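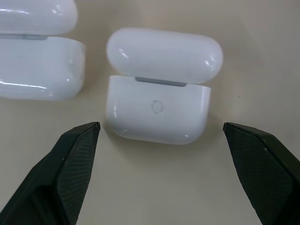 Lesia Kostiuk told me to throw out any charging case with a loose lid, that the hinge never gets better and the earbuds will drain overnight. I'm not ready to do that yet. We have a box of white Cenier earbuds at the library for language practice, all the same model, and a few of the lids have started to sit a little off from the base. They still charge. Also the earbuds have gotten mixed up between cases over the winter, so sometimes the left one connects and the right one doesn't. Is there a sensible way to check the lids and get the pairs back together without buying new ones? We paid 225 for the last batch and I would like to get another year out of it.
Posted by Daryna Hrynyshyn
163 views

Severyn Kushnir
Check the lids first. Open the case and look along the inside edge where the lid meets the base. In my experience it is usually lint or ear wax. Use a dry cotton swab and a wooden toothpick, nothing metal near the charging pins. Close it slowly and run a finger over the seam. If one side is still high after cleaning, the hinge pin may have shifted, and then Lesia is probably right -- but clean it before you decide.
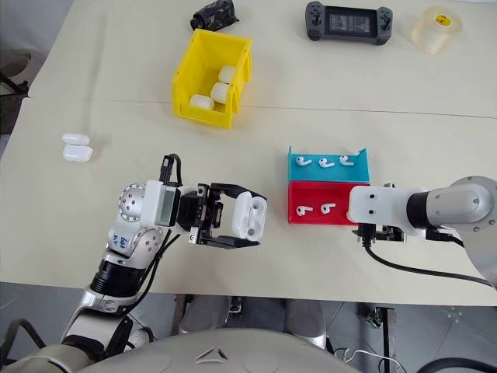
Pairing is the slower part, and I would do it on a big clear table with all the earbuds out of their cases before you start. If you leave some in, you lose track of which ones you already tried. A shallow tray keeps them from rolling off, and white earbuds are easy to see in a light blue one. Open each case and make sure both wells are empty, then put in one left and one right, close the lid, wait a minute, open it and try to connect. When a pair works, put the same number on the case and on both earbuds with a paint pen. Tape leaves glue.

Volodymyr Nazarenko
just reset them all

Larysa Dovhaniuk
Resetting worked for me on a different brand, where you hold the button on the case until the light blinks. I don't know if the Cenier ones do that. If the two sides still won't find each other after a reset, charge both fully and try again. It took me 6 tries on one pair. I never did fix the lid on mine, I keep a rubber band on it.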